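Week 9 notes: heat, and where it goes
Esben Briem, 2022-09-23

Right, these are the tidied-up notes from the lecture, for those of you who were away and those of you who were there but couldn't read my whiteboard writing (fair enough, I've seen the photos). I've left out the bit where I lost my place in the second derivation and we all had a biscuit.

We started with the hot water bottle. You fill it, you shove it under the doona, and by morning it's the same temperature as everything else in the bed. Newton's law of cooling says the rate of heat loss is proportional to the difference between the object and its surroundings, so it sheds heat quickly at first and then dawdles. Plot temperature against time and you get an exponential decay towards room temperature. If your prac graph from March was a straight line, you stopped measuring too early!

Then thermal resistance, my favourite part of the whole unit. Treat heat flow like current and temperature difference like voltage, and suddenly you can do most of building physics with Year 11 circuits:

ΔT = P × R

P is in watts, R is in kelvin per watt. Resistances in series add. A brick wall, an air gap and a sheet of plasterboard are three resistors in a row, and the biggest one does most of the work.
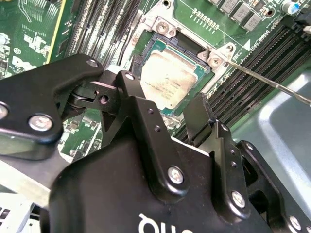 Worked example, the same one I did on the board. A small part gives off 12 W and the total resistance from the part to the room air is 4 K/W. The temperature rise is 12 × 4 = 48 K. Take a stinking hot afternoon at 31 degrees and the part settles at 79 °C. Shiuli asked whether you need to convert to kelvin first. For a difference, no, a kelvin and a degree Celsius are the same size. For radiation, yes, always, and you'll lose marks if you forget (last year half the room did). Use 300 K for room temperature in the radiation questions unless you're told otherwise.

Contact resistance got a bit rushed, sorry. Two flat surfaces pressed together only touch at the high spots and the rest is trapped air, a rotten conductor. Paste fills the gaps. More paste isn't better, you want a thin layer, and Janaka's toast-and-Vegemite comparison is going in my notes permanently.

For next week, have a go at problems 3 to 8 and read the Akgül chapter on fins, skipping the Bessel functions. Hidayah is running the tute while I'm away, so send her your questions before you turn up.

Stirnelier College Physics | Contact: Esben Briem, Room 12 | © 2022 | Back to top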